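Trimgate Kart Club: Questions We Get Asked Before the Endurance Race

Updated 30 August 2022

Most of what follows was answered at the drivers' evening in January. Attendance was good. Listening was patchy.

What is the Trimgate Endurance?

A team kart race at the Clindik circuit, run over 8 hours with a rolling cast of tired adults. The team that completes the most laps wins. The team that completes the second most laps will tell you about a slow pit stop until you find a reason to leave.

How many drivers do we need?

At least two. You may enter with more, and most teams do once somebody has worked out the arithmetic on stint lengths. Every driver must take the wheel at least once. Signing up your brother-in-law to get the group rate and leaving him in the parking lot does not count as a stint.

Do I need a license?

No, but you do need to attend the briefing. If you miss it, you don't drive. We have heard about the traffic.

Can I bring my own kart?

No. All karts are supplied by the club and drawn by lot on the morning of the race. Every team believes it has been given the slow one. You may swap once, in the first hour, for whatever is sitting in the spare bay, and you will believe that one is slow too.

What should I wear?

A full-face helmet, closed shoes, gloves and a long-sleeved suit. We have suits to lend in most sizes. They are washed between events, though a certain character remains. Scarves, loose hoods and long untied hair have to be tucked in before you leave the pit lane.

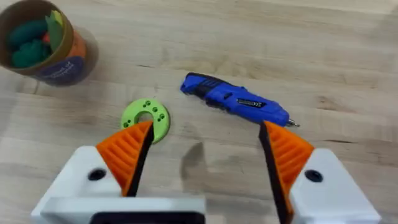 Rib protectors are optional and we strongly recommend one. People under thirty tend to skip it the first year and buy one on the way home.

How do driver changes work?

Come in, stop in the marked box, engine off, swap. The incoming driver waits behind the yellow line until the kart has fully stopped. Each stop has a minimum time, measured from the pit entry line to the exit line, so sprinting gets you nothing except a better view of the red light.

What are the penalties?

Speeding in the pit lane costs you a stop-and-go. Ignoring a blue flag costs you the same. Contact is judged by the race director, Manikandan Murthy, who has heard "he turned in on me" in every available tone of voice. His decision is final on the day. Written appeals go to the club office, and they do get read.

What happens if it rains?

We race. Wet tires are fitted at the director's call and nobody loses track position for it. If there is lightning we stop, everybody goes indoors, and the clock keeps running.

Why is my lap time different from the one on my phone?

Your phone is wrong. The official times come from the transponder on the kart – the one you were asked not to kick.

Where do I park?

Use the Acharya Road entrance and follow the cones to the lower lot. The upper lot is for trailers. Cars left there will be boxed in until the trophies have been handed out.

How do I enter?

Fill in the form at the club office or call and ask for extension 818. Your place is held once the deposit is paid. Team names are subject to approval, and yes, we look them up.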